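Stunach Crossing Resettlement

The Stunach Crossing Resettlement is the return of displaced families from the Fernell lowlands to their home villages on the far bank of the Etari River. It is carried out under an agreement between the two district governments, known as the Chauvin Accord after the market town where it was signed.

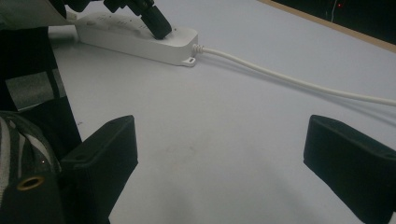 The resettlement is one of the most closely watched local return programs in the river country, and it has a wonderfully rich paper trail! Families fled across the Etari during two seasons of fighting over grazing land, and most of them settled in a long string of camps outside Fernell. The first official count listed 2653 people. Life in the camps changed a great deal once a power line reached the registration hall, where shared outlets became a social center of their own. A plain white power strip on a tabletop, with a single black plug in it, is a familiar sort of object to anyone who waited there, and many residents learned their travel dates from phones charged in that hall.

Terms of the accord

The Chauvin Accord was signed on Friday, May 4, 2018, after talks that ran through most of April. It sets a ceiling of 76 returnees per week and says that every return must be voluntary, with a signed form in the family's own language. Each household is promised its former plot or one of equal size, plus seed and roofing for the first year. The text also created a joint claims office, open to both sides of the river, which was a remarkable step for two districts that had barely spoken to each other in years.

Early returns

The first group to cross was made up of 196 people, spread over three weeks. They traveled by ferry to the Stunach landing and then by truck to the hill villages, where neighbors who had stayed behind met them with food and, in one village, a brass band (the same band has greeted nearly every group from that village since). Schools on the home side reopened with mixed classes, and the old Stunach livestock fair came back the following spring.

Disputes

Land has been the hardest question by far. The claims office took in 200 cases in its opening months, many of them over orchards that had been replanted by new owners. Camp leaders in Fernell also objected to the weekly ceiling, saying it split large families between the two banks. The districts later agreed to let relatives on the same claim travel together, even when this pushed a group over the limit.

See also: Etari River; Fernell camps; Stunach livestock fair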